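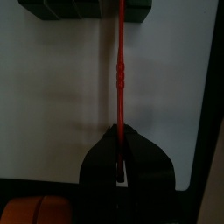
6.3 Part slips or turns in the gripper

A slipped part is the most common fault on the Taltard two-arm cell. The controller reports it as fault 315 (grip width changed during move). Smooth plastic parts with a long handle or barrel are the most likely to cause it, as they tend to swing when lifted from one end.

CAUTION: Do not reach under a part that is held above the table. The fingers can open without warning when the fault is cleared.

To recover from fault 315:

1. Press HOLD on the pendant. Both arms stop and keep their grip.

2. Check the live view from the wrist camera. Look for anything caught on the part or hanging from it, such as a strap or cable.

3. Check where the other arm is. If its fingers are close to the part, jog that arm away first – at low speed, straight up.

4. Lower the part until it rests on the table or on a soft support. Do not lower it onto other items.

5. Open the gripper with JOG OPEN. Do not use RESET for this step.

6. Move both arms to the park position and press the emergency stop before you put your hands in the cell.

7. Wipe the finger pads with a dry cloth. Replace any pad that is cut or shiny.

8. Release the emergency stop, press RESET, and run the grip test from menu 500.

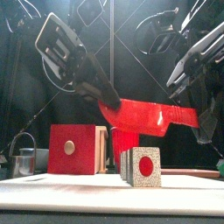 Figure 6-2. Left gripper on a red plastic part, right gripper near the end of the barrel. Blocks on the table below.

Note: If the part is directly over other items, as in Figure 6-2, do step 4 only after you have jogged it over a clear area.

If the fault comes back 3 times with the same part, stop using that part and teach a new grip point closer to its center of weight (see section 4). Cells fitted with Kolness finger pads also need the grip force set again after each pad change.

Fault 505 after a slip means the two arms came too close to each other. Do not clear it from the pendant. Follow section 6.5.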